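Glossy white table tops: love them or regret them?
Home & Workroom > Tables, desks and surfaces

marlpit_jen
Right, I have finally done it. After two years of cutting out fabric on the floor I have a proper big table in the back room, and the top is a glossy white one with a faint grey marbling in it. I am so pleased with it I keep going in just to look. It's the Skandness top, the larger size, 168 cm long, and I put it on a second-hand frame.

My question is for people who have lived with a shiny white top for a while. Does it stay nice? I sew, I wrap parcels, my daughter paints on it, and at some point it will have a glue gun on it whether I like it or not. I've been wiping it with a damp cloth and nothing else so far. Tell me your habits, good and bad!

tuppenny_rice
Oh, congratulations, what a lovely thing to have! I've got the same top in the smaller size and I've used it for card making for three winters. It still makes me happy when I switch the light on.

Damp cloth, then a dry one straight after. The dry one matters more than the wet one. If you let it dry by itself you get smears, and on a gloss top you see every single smear as soon as the sun comes round. I use old cotton pillowcases cut into squares, they leave no fluff at all.

Gluestick comes off with warm water. Hot glue you leave until it's stone cold and then push it sideways with your thumbnail. Very satisfying.

oldbrack
I'll be the grumpy one. I had a gloss white top and I sold it. Looked marvellous in the shop. At home I had a strip light over it and I spent every evening looking at a reflection of the strip light. Couldn't see a pencil line to save my life. I went back to a plain matt beech top and I haven't missed the shine once.

marlpit_jen
Oh no, I do get a bit of that. There's a patch where the ceiling light sits right in the middle and I end up leaning over to block it with my head.

tuppenny_rice
Move the lamp, keep the table! I've got a clamp lamp on the left (I'm right-handed) with the shade turned so that it shines across the top and away from me. The big light stays off. I do my fiddliest cutting like that and it's fine.

oldbrack
Fine for cards. I was doing marquetry.

tuppenny_rice
Fair enough, I wouldn't do marquetry on it either.

quillfen
Sewing person here. My cutting table is a gloss one and for fabric I think it's the best surface there is, because nothing snags. You can slide a whole length of lining across it. The trouble is that it also slides when you don't want it to, so get yourself a decent set of weights. Mine are big washers covered in felt.

And please put a mat down for the rotary cutter. I know everyone says it. I went across mine ONCE without, in November, and the line is still there saying hello.

marlpit_jen
Washers, brilliant, I've got a jar of them in the shed. How big is your mat? I've seen one from Horness that would cover nearly half the table but it's 54 pounds.

quillfen
I've got the Horness one! Bought it in a sale. I wouldn't go smaller if you cut garments, you spend your life shuffling the cloth along. Store it flat, mine lives under the spare bed. A friend stood hers up behind a radiator and it now looks like a crisp.

hob_and_kettle
Hello all, long-time reader. Can I speak up for edges? Nobody in this thread has mentioned them and it's where mine went wrong. The top was perfect, but water got into the long edge where I kept standing a jam jar of brushes, and it puffed up like pastry. I've since run a thin bead of clear sealant along the underside of the join and it hasn't got worse. If you have children painting on it, I'd look at that before anything else.

marlpit_jen
Thank you, I've just been and had a feel along the underside and there's one corner where I can get a fingernail in. Sealant is on the list.

oldbrack
Good advice, that. Do it with the table upside down if you can get someone to help you turn it. Masking tape either side of the join, wet finger, tape off while it's still soft.

sallowbank
I'm on the gloss side too. What I'd add is to keep nearly everything off it! I used to have pen pots, a tray, a tape dispenser and a plant on mine, and I was working in a space the size of a place mat. These days it's one basket up in the far corner and the rest stays clear. I can start anything straight away without moving a heap first, and it wipes down in a minute.

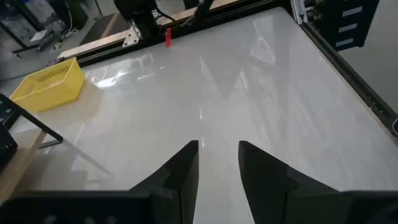 hob_and_kettle
Can you put a warm mug straight down on a gloss top?

sallowbank
I wouldn't, use a coaster or a folded tea towel. A mug of tea has never marked mine, but a casserole dish left a dull ring that no amount of polishing has shifted.

quillfen
Same with an iron, by the way. I press on a wool mat on top of a folded blanket, and I still lift the lot up now and then to check the top isn't getting warm underneath.

tuppenny_rice
The clear-corner thing is so right. I'm a plastic basket convert as well. The ones with slots in the side are the ones to get, you can see what's in there without tipping it out, and you can stick them under the tap when something leaks. I had pretty fabric ones before and they just soaked up ink.

oldbrack
A drawer does the same job and you don't have to look at it.

tuppenny_rice
A drawer is where my scissors go to die!

sallowbank
I've tried both and I'm with tuppenny. If it's in the drawer I buy another one. I found four tape measures when I last cleared mine out.

marlpit_jen
Four! That has made me feel much better. I've ordered a basket, a bright one, so it shows up on all that white. Has anyone tried the Nindusholm polish? The label says it's for gloss surfaces.

quillfen
I tried it. Lovely smell, lovely shine, and then my fabric had a faint greasy feel along the fold. I'd leave it for the kitchen cupboards. A tiny drop of washing-up liquid in warm water does me.

hob_and_kettle
I like it, but I don't sew. It's good on fingerprints. Try it on the underside first.

oldbrack
Washing-up liquid. There, I've agreed with somebody. Don't use a scouring sponge, even the white sort. The scratches are very fine and you'll only notice them when the light's low.

marlpit_jen
You've all been so helpful, and oldbrack, I'm taking your warning seriously and going lamp shopping at the weekend. Sealant first, then the lamp, then I'm cutting out a coat. Will report back on how the lining slides!

quillfen
Oh, do! What's the coat? Please say it's got patch pockets.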